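3.2 What we bought, and in what order

I'll be frank about the money, as most papers in this area skip it and I'd have loved to read someone else's sums before we started. Our first plan, drawn up with Haruna Ikeda, put nearly everything into arms. We had a quote from Borunari for two of them, and once that was in the spreadsheet there was hardly anything left for grippers, tables or, well, things to pick up!

So we turned it round. Hand-held grippers came first (we ordered 12, and eight were in daily use by February), then the table, and the second arm was put off to the next budget year. Thắng Lâm argued for this from the start and I was slow to come round to it. A hand-held gripper needs no safety fence and no service contract, and if one breaks you can swap the fingers over lunch.

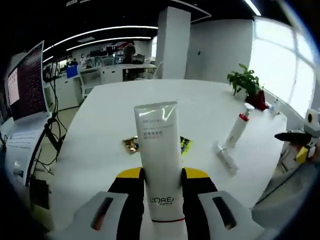
Figure 2. Gripping a squeeze tube upright over the shared table, with packets and bottles lying behind it.

The objects themselves were a line we nearly forgot. We set aside 716 euros for bathroom and snack items, all bought from ordinary shops - tubes, pump bottles, foil packets, that sort of thing. Soft packaging wears out with handling, so we now plan for 50 replacements a term and keep them in a cupboard with the spare fingers.

Delivery times hurt us more than prices did. Stuvgate sent the table early, but the mounts from Vonusano came three weeks after the date on the order, and we'd already booked people's time for them. If I were planning this again I'd put the mounts on the very first order form and leave the monitors until last (we managed fine with old ones for a month). Table 3 gives the full costs, without tax.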